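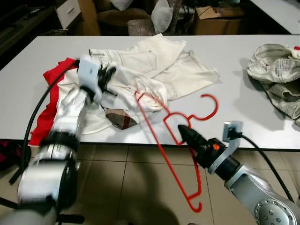

Red plastic hangers and a mixed load of clothes on the sorting table.

Tiltberg plastic hangers, red: review

14 shares | 3 comments

The Tiltberg is a one-piece plastic hanger sold in packs of 10. I bought 3 packs to replace wire hangers in a rental closet and have used them since July. Storage, hanging and handling were checked separately. Clothes were ordinary: jeans, cotton tops, one plaid item.

The body is flat and thin. Laid on its side it takes up very little depth, and a full pack fits in a shallow drawer. The drawback is tangling. Two hangers dropped on a table will cross, and the bar of one tends to catch in the hook of the other. Store them facing the same way. 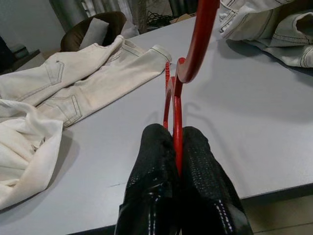
Notches and hook

There are small teeth in the plastic near the hook. Thin straps stay put on them. Knitwear can snag, so feed the neckline over slowly. The hook is open and molded in the same red as the body, with no metal insert. It fits my closet rod with room to spare - a thicker rod should be measured first.

Off-white jeans folded over the bar held overnight without sliding. Heavier denim bowed the bar visibly, and I moved it to a clamp hanger. Light cotton is where this product does best. No color transferred to white fabric in my use, including one shirt hung damp.

The Denduvska hanger I used before is thicker and stiffer, and takes up more rod. For a short rod I would pick the Tiltberg. For coats I would pick neither.

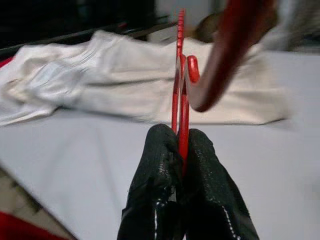
Reviewed by Ratih Santoso | 5/2/19

Edges are glossy and the mold seam is clean on most of the hangers. One had a rough spot at the base of the hook, which I took off with fine sandpaper. Wiping with a cloth is enough for dust.

Rating: 3 out of 5. Recommended for shirts and light pants.

3 comments

We use cookies to remember your settings. Accept | Manage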